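Torkier Tile Mat, Honey
Sold by Gania Home – Mats, Throws and Covers

Price: £100
Item no. 588
Size: double bed
In stock

A mat made of small glossy tiles, strung together in a grid, for lying on when the weather has gone past the point of reason. It goes over the mattress, or over the sheet if you are fond of your sheet, and it stays cooler than cloth for the simple reason that air can get at it through the gaps. People in hot countries have slept on mats of this sort for a very long time. We started selling them after one bad summer in a top-floor flat with windows that opened the width of a hand.

The Torkier is the plainer of the two tile mats we stock. The other is the Trarnus, which has a darker finish and a woven border and costs more, and which some customers buy on looks and then cover with a throw. We have stopped trying to talk them out of it.

What people do with it

Sleep on it, mostly. But a flat, firm, wipeable surface the size of a bed turns out to be handy in the other ten months of the year too, and the letters we get are more often about laundry than sleep. Marilou Tolentino, who looks after our returns desk and has owned a Torkier for longer than we have sold them, leaves hers on the spare bed all year and folds everything on it. A soft mattress swallows a jumper. You press down on one sleeve and the other one moves. On the tiles, a top stays where you put it, and you can smooth the body flat with the side of your hand before you bring the arms in.

High collars are the test. A black long-sleeved top with a stand-up collar will do its best to fold itself into a parcel of its own design, and black shows every bit of fluff that the bedding has been saving up.
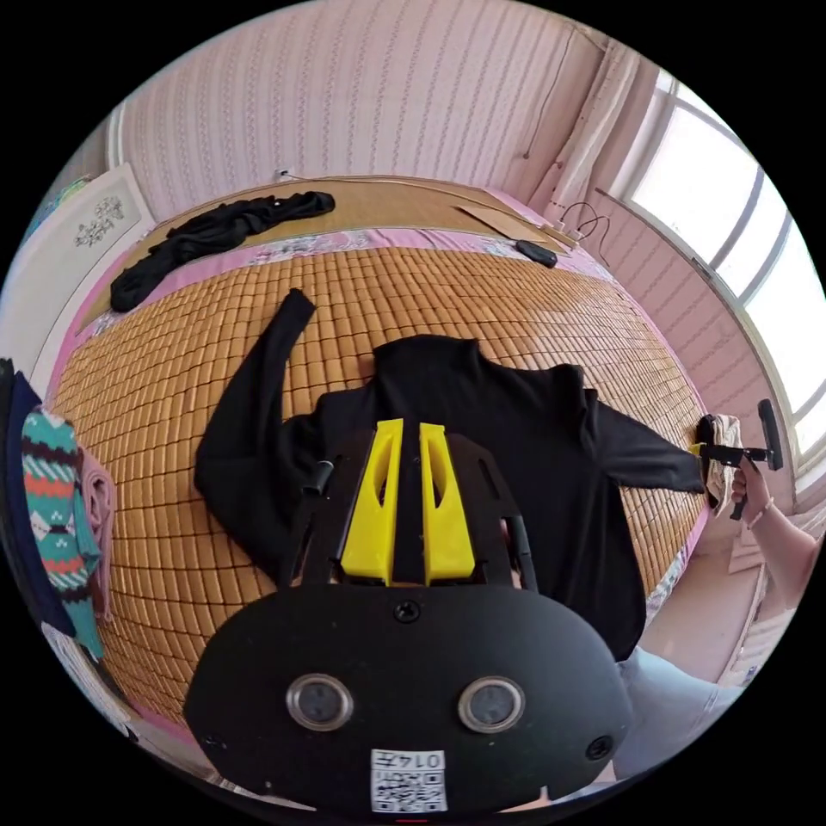

Her method, for what it is worth: collar away from you, sleeves out to the sides, then pull the hem towards you until the creases run straight down. Fold one side in to the middle, lay the sleeve back along the fold, and do the same with the other. Bring the hem up last. Leave the collar standing, or it will set in a crease that no amount of hanging will shift. She can do a full basket before the kettle boils. I have the same mat and the same kettle and cannot.

Fitting

Unroll it with the shiny side up. It will arrive with a curl at both ends and will sulk for a day or two, so turn it over once, leave it overnight with a few books on the corners, and turn it back. The mat is meant to lie a little inside the edge of the mattress. If it hangs over, you have bought the wrong size, and Kamran Durrani on the order desk will swap it without asking you to explain how you measured.

There are no straps. The Usmani grip sheet (item no. 638) goes underneath and stops the mat wandering on very smooth covers. On ordinary cotton you won't need it, and we would sooner you kept the money.

Cleaning

Wipe with a damp cloth, along the rows first and then across them. Dry it with another cloth and let it air before you roll it up. Crumbs go down the gaps and are best dealt with by lifting the mat at one end and shaking it, then changing the sheet, then having a word with whoever was eating toast. Don't put it in the washing machine. One customer did, and was very decent about it, and so was the man who came to see to the machine.

Don't iron on it. It looks like a good place to iron – we know it does – but the finish will go cloudy and the cords won't like the heat.

Storing

Roll it, don't fold it. Tie it loosely and stand it in a dry cupboard, away from pipes. Many of ours go away in November and come out again when somebody starts complaining.

Things to know before you buy

It is heavy. Two people make the job easier, and one person can manage if nobody is watching.

It clicks a bit when you turn over. Most people stop hearing it within a week.

Long hair can catch between the tiles. Use a pillow of the normal size and keep your head on it.

Shade varies from one mat to the next, and the tiles look paler with the sun on them, so please don't send one back until you have seen it in the evening.

Delivery and returns

We send the mats out rolled, in a long box that no letting agent has ever failed to ask about. Allow 8 working days. If you don't get on with it, roll it up, put it back in the same box and let Marilou know by email. Spare cord and a small bag of tiles come with every mat, along with a sheet showing how to replace one. The sheet was redrawn on April 6, 2019, after we were told the old one showed the knot from behind.

Also in this range: Torkier pillow mat, Torkier chair mat, Trarnus double, Usmani grip sheet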